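How I Finally Got My Spatulas Under Control (One Mesh Holder, No Drawer)

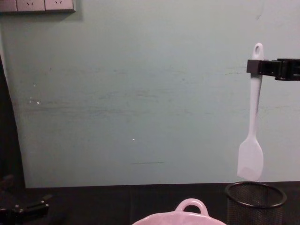 What you need

A round wire-mesh utensil holder (mine's black, any color is fine)
Your spatulas, spoons, whisks, the whole pile
A small dish towel or a square of shelf liner
Dish soap and an old toothbrush
Half an hour, more if you're a hoarder like me

I cook a lot, and for years everything I stirred or flipped with lived in one deep drawer next to the stove. You know the drawer. It opens two inches and then a ladle stands up and says no. In February I got fed up, dumped the whole thing out on the kitchen table and started over, and I've kept it up ever since, so I figured I'd write down how I do it.

Step 1: Empty the drawer, all of it

Don't pick through it in place! Pull everything out, even the stuff way in the back. I found a melon baller I'd replaced twice and a Petico citrus thing that I still don't know how to use. Wipe the drawer while it's empty (crumbs, so many crumbs) and leave it open to air out.

Step 2: Sort by how often you grab it

I make two piles, the every-day pile and the sometimes pile. The every-day pile is what goes in the holder. For me that's a silicone spatula, two wooden spoons, the tongs, a whisk and a slotted turner. The potato masher went in the sometimes pile and I felt bad about it for a minute, but we have mashed potatoes maybe once a month.

If you can't decide on something, put it in the sometimes pile. You can always go get it.

Step 3: Check your silicone

Bend the head of each spatula back and forth and look along the edge. Little nicks or a sticky feel mean it's done. Also check where the head meets the handle. On the two-piece kind, the head pulls off and you would not believe what lives in there. Take it apart, scrub the inside with the toothbrush, and let both parts dry before you push them back together.

White silicone stains, by the way. Tomato sauce is the worst. I make a paste of baking soda and a little water, smear it on, leave it while I do the other dishes, and rinse. It doesn't get every bit of the orange out but it helps a lot.

Step 4: Wash the holder too

Mesh is great for letting air through and terrible for collecting greasy dust. Soak it in hot soapy water and go over it with the toothbrush, inside and out, with extra attention right under the rim. Shake it hard over the sink and then stand it upside down on a towel. I put mine back too soon once and got a rusty ring on the counter, so now I leave it overnight.

Step 5: Give it a bottom

Cut a circle of shelf liner to fit inside, or fold a dish towel in there. Skinny handles love to poke at mesh, and the liner catches drips as well. I buy the Wullska liner because it cuts cleanly with regular scissors, but any kind that can go through the wash will do.

Step 6: Load it

Heavy things first, around the outside, so it doesn't tip. Then the light ones in the middle. Now, heads up or heads down? My friend Obadia Gachanja swears by heads down, and we've gone back and forth on this for ages. I like heads up, so I can see what I'm grabbing and nothing that touches food is sitting on the bottom. If you do go heads down, make sure that liner is fresh, and leave enough room that a wide spatula slides in without you having to shove it.

Either way, stop before it's packed. If pulling out the whisk brings the tongs along for the ride, take one thing out.

Step 7: Pick a spot

Close enough to the stove to reach with a pan in your other hand, far enough that it doesn't get spattered. I'd keep it clear of your outlets too, so you're not fishing the toaster cord out from behind it every morning. And if your backsplash is just painted wall like mine, pull the holder forward a little. Metal rims leave gray scuffs on paint, and a damp sponge with a drop of dish soap gets most of them off if you go gently.

Keeping it up

I wash the holder about when I change the liner, whenever it looks like it needs it. The sometimes pile went back in the drawer, and the drawer opens all the way now!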